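Moving books across the country, boxes or bins?

torach_mom
Hi all! We're moving in August and I have 80 cookbooks (my husband says far too many, bless him). Would you use cardboard boxes or plastic bins?

Xie30
Small boxes, always. Bins get so heavy once they're full, and I hurt my back that way last time. 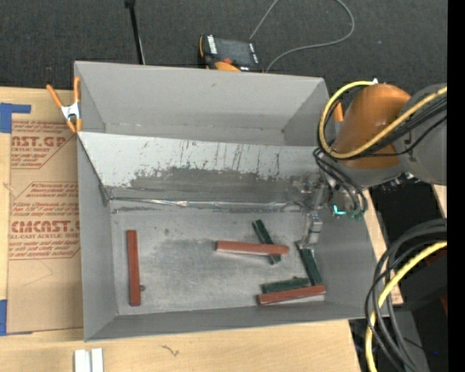 Go for the little ones from the liquor store, they're usually free if you ask nicely.

prelico81
I have to disagree, sorry Xie30! We went 2000 miles with ours in bins and every book came out fine. Just fill them halfway and put pillows on top.

torach_mom
Oh, pillows, I love that! Thank you both so much.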